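Visits > Workshops and Factories > Hallstead

An afternoon at the Stougaard table factory in Hallstead

January 1, 2020
By the editor of the visits page

In December I went to Hallstead for the open day of the Stougaard factory, where they make dining tables and some benches. The train from Stulolcombe takes 84 minutes, and from the station one walks along the river until one smells the sawdust. I had registered by letter, and my name was on the list at the gate, spelled wrong but in a friendly way.

We were divided into groups and each group received ear protection. Our guide had worked in the factory for most of her life. She spoke slowly, for which I was grateful, and she stopped each time before a noisy room to tell us what we would see in it, so that we did not have to shout inside.

The first stop was the yard. The boards are stacked there under a long roof, with thin sticks between the layers so the air can pass. I had always thought that wood is cut and then used. In Hallstead the boards stay outside for a long time, and after this they go for 3 weeks into a heated room. The guide let us hold two short pieces, one from the yard and one from the heated room. They had the same size, but the second was clearly lighter in the hand.

Then came the saw hall, which was the loudest part. The workers there look at each board on both sides and mark the bad places with blue chalk. The guide said that this marking takes years to learn, and that a new worker always marks too much. The pieces which are too short for tables go to the bench department, and what is too short for benches heats the building.

I liked the gluing room most. It was warm and quiet, and the boards for each tabletop lay side by side on the floor before they were glued. Two men were exchanging boards, turning them around, stepping back, and exchanging them again. They want the lines of the wood to run together in a pleasant way, and for this they have no written rule. A visitor from Sesik, who repairs boats, discussed with them for so long that our group had to continue without him. He found us again at the coffee.

In the last room the tops are sanded and oiled. The oil is put on by hand with a cloth, then the top rests, then it is oiled again. The factory makes 1,000 tables in a year, and 80 of them are sold directly in Hallstead, to people who come with their own car or trailer.

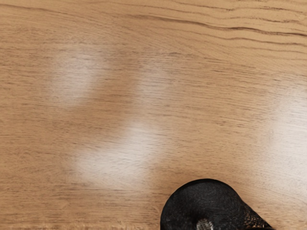

How should one clean an oiled tabletop at home?

With a damp cloth and a little mild soap, always wiping along the grain, and then with a dry cloth. Once a year it should receive a thin coat of new oil, which must be left overnight before the table is used.

The coffee was served in the canteen with a very good plum cake. I bought a small cutting board from the bench department and carried it home under my coat, as it had started to rain. The next open day will be in spring, and one must register in writing.

Recent visits
The rope works at Sesik
Two days at the Stulolcombe seed fair
Behind the counters of the Hallstead post office
A morning in a paper mill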